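Brulleo opens entries for Stamthorpe workplace leadership program

Last updated: February
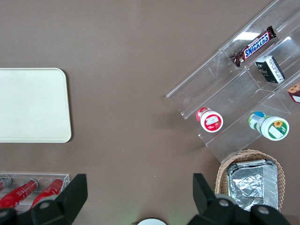
A cream-white tray and a clear tiered display stand on a brown tabletop.

STAMTHORPE – Brulleo has opened entries for its leadership development program for mid-career managers in manufacturing, logistics and technical services. The program provides 80 funded places. Each place covers tuition, assessment and one-to-one mentoring for the full term.

Applicants must have line responsibility for at least one team and the written support of their employer. Companies with fewer than 1000 staff may nominate two managers. Companies above that size may nominate one per site.

In the previous round, 87 percent of participants completed all modules. Completion is defined as attendance at every module and submission of a final workplace project. Participants who deferred are counted as not having completed.

The mentoring portion is delivered by Jelínek, which also supplies the assessment framework. Mentors are matched by job function and are drawn from outside the participant's own company. Sessions are held remotely.

Employers pay a registration fee of 2000 dollars per nominee, refundable if the nominee is not selected. Entry forms are available from the Brulleo program office in Stamthorpe.

Comments

Is the two-nominee limit per company or per legal entity? We have three under one parent.

Remote mentoring is an improvement. Travel was the main cost for us last time.

Please publish the module dates before the entry deadline. Shift cover has to be booked early.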